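Grillham Building Services - Tenant Help Desk
Ticket: Breaker for small kitchen trips in the mornings
Building: Mamwood, second floor, rear unit
Opened by: Kamol Nilsuwan
Handled by: Hooman Zamani
Opened: May 13, 2024
Priority: Normal
Status: Resolved

Kamol Nilsuwan wrote:

Good morning. I am writing regarding the electricity in the small kitchen of our unit. One of the breakers in the panel goes off in the mornings, and then the counter outlets and the outlets on the wall beside the gray table are without power. The lights stay on, and the refrigerator stays on also, so I think they are on other breakers.

The problem started in March but then it was only one time, and I thought it was an accident. Last week it happened on three mornings. I would like to describe it as exactly as I can, so please excuse the long text.

The breaker is the fourth from the top in the right column. On the paper inside the panel door somebody wrote "KIT CTR" next to it. The number on the handle is 20. When it trips, the handle does not go all the way to off, it stands in the middle, and I have to push it first fully to off and then to on. I did not know this in the beginning and for some time I believed that the breaker was broken.

What we have on these outlets: a breakfast appliance (mint green, the kind with several functions in one body and a small pot with a glass lid), a phone charger, and sometimes a radio. I looked at the label under the breakfast appliance and it says 1000 W. I have read that a breaker of 20 amperes can carry more than this, so I do not understand why it is tripping.

I have already tried the following. I used the appliance in a different outlet on the same wall, and it tripped there also, but not every day. I took away the extension cord which we had before, and I threw it away since the plug was a little brown on one side. After this we had two good days and then it tripped again. 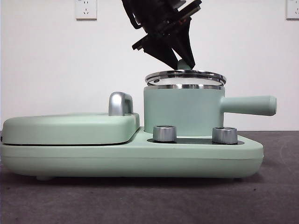

When the breaker trips and you reset it, does it trip again immediately?

It stays on if I first unplug everything and wait a few minutes. One time I reset it with the appliance still plugged in and switched on, and it held for a short time and then went off again.

Hooman Zamani wrote:

Thank you, Kamol, this is a very good report. A breaker which holds for a while before it opens is usually seeing too much load, or it is getting hot for some other reason. With a short circuit you would normally see it go off the same moment you push the handle, often with a loud click. So I don't think we are looking for a short.

The 20 on the handle means twenty amps at 120 volts, which is 2400 watts, and for a load that runs a long time we like to stay well under that. Your appliance alone should be fine. That leaves a few possibilities:

1. Something else is on the same circuit and we don't know about it. The labels in that panel are old and I don't trust them.
2. The breaker is worn, or a wire on it is loose.
3. The appliance has a fault and draws more than the label says.

Please do a test for me. Turn off breaker four on purpose, then go through the whole unit and write down everything that is dead. Please include things that are not plugged in where you can see it, for instance a fan or anything under a sink. Also please keep a small log of the time when it trips. Do not reset it more than once in the same morning. If the panel feels warm or you smell something burned, leave the breaker off and call the emergency number instead of writing here.

Kamol Nilsuwan wrote:

I did the test after lunch when my colleagues did not need the kitchen. With breaker four off, these are dead:

- both counter outlets
- the two outlets on the wall next to the gray table
- the outlet in the corridor, low on the wall, where the cleaning person connects the vacuum
- the small outlet behind the printer shelf (we do not use it)

These still work: the refrigerator, all lights, the outlets in the front room, the fan in the restroom. I checked with a small lamp because it is easy to see.

The panel is not warm and there is no smell. I put my hand on the metal door for a good while to be certain.

I did not find anything under the kitchen sink. There is only a pipe and a bucket. But the cleaning person comes in the evening, so I do not think it can be the vacuum.

Log of trips:

Tuesday: tripped a little after 8, appliance in use.
Wednesday: nothing, but we started breakfast late, near ten.
Thursday: tripped shortly after 8, appliance in use. The radio was on also but I think a radio is very little.
Friday: nothing. I was alone and I only had cold food, so the appliance was not used.

I see that it is always early, and only with the appliance. For me this looks like the appliance is guilty, but then I do not understand the Wednesday.

Hooman Zamani wrote:

The Wednesday is the interesting one for me. Same appliance, same circuit, later hour, no trip. A bad appliance would not care what time it is. Something else starts early in the morning and is finished by ten.

When you did the test, did you open the restroom sink cabinet? The restroom shares a wall with the printer shelf. In the units on the floor below yours there is a little water heater in that cabinet, and I have no drawing for your floor that shows if you got one.

Kamol Nilsuwan wrote:

I am sorry, I did not open it because the cabinet has a magnetic lock and I thought it was only for the pipes. I have opened it now. There is a white box with the name Merkholm on it and two water pipes going in the top. On the label I can read 2000 W. The cord goes through a hole in the back wall, and I cannot see where it ends, but the hole is in the direction of the printer shelf.

On the cord, inside the cabinet, there is also a timer with a dial. The name on it is Nouri. The dial has many small pins, and the pins which are pressed down begin at 8 in the morning.

With breaker four off, the small lamp on the water heater is dark. With breaker four on, it is green.

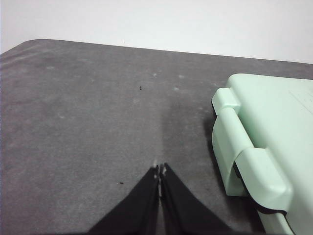
I want to add that I did not change the timer and I did not touch the pins. I moved the printer shelf a little to look behind it, and there is a metal box in the wall with a blank cover next to the outlet we do not use. Maybe the cord goes in there. I did not open this cover, as I think it is not for me to open.

Hooman Zamani wrote:

Correct, please leave the cover alone. And thank you for looking, I think you found it.

The arithmetic is simple now. 2000 for the heater and 1000 for the breakfast appliance makes 3000 watts, and the circuit is good for 2400. That is enough over the limit to trip a healthy breaker, but it needs some minutes to do it, which fits with what you saw. In the night the tank goes cold. The timer switches it on early, it heats the whole tank, and if you make breakfast in those same minutes, the breaker opens. Once the water is hot, the thermostat cuts the element and you have the circuit to yourself again. That was your Wednesday.

I also think the old extension cord was a separate matter. A brown plug means a poor contact which got hot. You were right to throw it away.

Until I come, please switch off the water heater with the switch on its front and leave it off. You will have cold water in the restroom. Everything else you can use as normal.

Kamol Nilsuwan wrote:

I switched it off and put a note on the mirror, so people know about the cold water. We had breakfast at the usual hour today with no trip. I will continue the log until your visit.

One question in the meantime. Would it be possible to only install a larger breaker, for example 25 or 30? A colleague has asked me this and I could not give him a good answer.

Hooman Zamani wrote:

Please tell your colleague no on this one. The breaker protects the wire inside the wall, and the wire on that circuit is sized for twenty amps. With a bigger breaker the handle would stay on and the wire would get hot where you can't see it. The heater needs its own circuit. There are two free spaces at the bottom of your panel, so we have room to do it properly.

Visit note, Hooman Zamani:

Power off at panel. Removed blank cover behind printer shelf. Heater cord had been brought through the wall and spliced to the kitchen counter circuit with wire connectors, no strain relief. One of the connectors was loose and the insulation next to it was slightly discolored. Cut back to clean copper.

Pulled new dedicated line from panel to restroom cabinet, used 25 feet of cable including slack. Installed new breaker in bottom left space and a proper outlet box inside the cabinet. Old wall hole closed. Old box behind the shelf kept as junction, new connectors, blank cover back on.

Breaker four: tightened terminal screw by a quarter turn, no heat marks. Not replaced.

Timer left in place with the same pins. Tenant asked if it can start earlier so the water is warm for the first people. Moved the start to seven.

Ran heater from cold together with breakfast appliance until the heater lamp changed. Both breakers held. Panel labels corrected in pen, new printed sheet to follow.

Kamol Nilsuwan wrote:

Thank you for the visit and for the explanations. I continued the log for one more week: no trips on any day, with breakfast at normal time and the water heater on. The radio was on also.

The new printed sheet for the panel has arrived, but on it the corridor outlet is written under breaker five. In my test it was dead with breaker four. I repeated the test today with the lamp and it is still four. Could you please correct this before the ticket is closed?

Hooman Zamani wrote:

You're right, my mistake when I typed it. Corrected sheet is in your mailbox on the ground floor. The same heater installation will be checked in the other rear units at Mamwood under a separate ticket.

Status changed from In Progress to Resolved.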